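Diagnosing a Gripper That Drops or Loses Small Parts

Purpose

This guide sets out the procedure to follow when a servo-driven gripper closes on a part, reports a successful grasp, and then releases the part before the placement step. It applies to the two-finger printed grippers in use on the Funthorpe sorting benches and to any other gripper of similar construction. It assumes that the reader has completed basic bench training and is able to read the controller log.

The fault has been recorded under several names, including "soft grip," "ghost grasp," and "lost part." All of these entries should now be filed as loss of grip. A dropped part is a safety matter as well as a quality matter. Parts that fall into the travel path can be struck by the arm, and staff have been known to reach in to retrieve them while the servo is still powered.

Before you begin

Stop the job from the controller and wait for the arm to come to rest. Do not use the pause command for this purpose. Pause holds the arm in position but leaves the finger servo live, and the fingers may close without warning when the job is resumed.

Switch off motor power at the bench isolator and attach your tag. Logic power may remain on so that the log is preserved. Wear eye protection. Printed fingers under load can crack, and small fragments travel farther than might be expected.

You will need:

– a small screwdriver set
– a soft brush
– one of the printed test cubes
– plain white paper to cover the work surface
– the current calibration sheet for the bench

Step 1: Read the log before touching the gripper

Open the servo log and find the last grasp command. Note the commanded position and the position at which the finger stopped. On the Funthorpe benches the fully open position is 2000 and the normal stop on a test cube is 1444. A stop at 1830 means that the finger was halted early, usually by a snagged wire or by debris in the joint. A finger that travels past 1444 has closed on nothing, or has slid over the part.

Record the values exactly as shown. Do not run the calibration routine at this stage. It overwrites the stored stops, and the evidence needed to identify the fault will be lost.

Step 2: Inspect the wiring

With motor power off, follow the servo wires by eye from the motor to the base of the fingers. Look for flattened insulation, shiny spots, and any loop that could be drawn into the joint as the finger moves. Move the finger slowly by hand through its full travel. The wires should flex freely and should not pull tight at either end.

If the insulation is damaged, the gripper must be taken out of service. Tape is not an accepted repair. Label the unit and send it to the Brallen workshop with a copy of the log.

Step 3: Inspect the joint and the finger screws

Check that each screw at the finger joint is seated. A loose screw allows the finger to tilt sideways under load. The servo will still reach its commanded position, and the log will show a normal grasp even though the part is held by one corner only. Tighten by hand until the screw stops turning easily, and no further. Overtightening strips the printed thread and is the leading cause of scrapped fingers at Funthorpe.

Brush out the joint. Cardboard dust is the usual contaminant on benches that handle cut board pieces, and it packs firmly enough to change the stopping point.

Step 4: Inspect the gripping surfaces

The tip of the upper finger and the teeth of the lower jaw should both be clean and undamaged. Small parts tend to sit just above the teeth and beneath the hooked tip, so wear in this area has a direct effect on the hold. Run a fingertip along the teeth. Any tooth that feels rounded or is missing should be noted on the bench record.

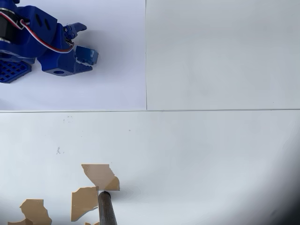 FUNTHORPE – July

Following a run of dropped parts on the morning shift, the steps below were added to this guide and now form part of the standard procedure on all benches.

Step 5: Clear the work surface

Remove all loose items from the area beneath and in front of the gripper before power is restored. This includes cut cardboard, rods, tools, and spare test cubes. During the July fault, the gripper itself was found to be within limits. The part had been knocked out of the fingers when the lower jaw caught a piece of board left in the travel path.

Check also that the paper lies flat and that its edges are not lifted. A raised seam can catch the underside of the lower jaw on a low approach.

Step 6: Run the hold test

Clear the bench, remove your tag, and restore motor power. Keep both hands outside the marked line. Place the test cube using the loading tray, not by hand, and run the Flerkora hold program. The program performs 20 grasps and holds the cube still after each one.

The gripper passes if it completes every grasp without dropping or visibly turning the cube. A single drop is a failure, and the test may not be repeated until Steps 1 through 5 have been carried out again.

Step 7: Calibrate and return to service

Calibrate only after a pass. Enter the new stop values on the calibration sheet and compare them with the previous entry. If the values have shifted but no cause was found, return the gripper to service under observation and notify the bench lead at the end of the shift.

If the fault returns

A gripper that loses a part again in the same shift must be withdrawn. Replace the unit, keep the original log, and file a loss of grip report before the bench is restarted.

Related pages
Safe Isolation of Bench Robots
Replacing Printed Fingers
Jitaru Controller: Reading the Servo Log
Filing a Loss of Grip Report
Flerkora Hold Program: Setup Notes

Contact the Funthorpe Bench Safety Office | © Funthorpe | Back to top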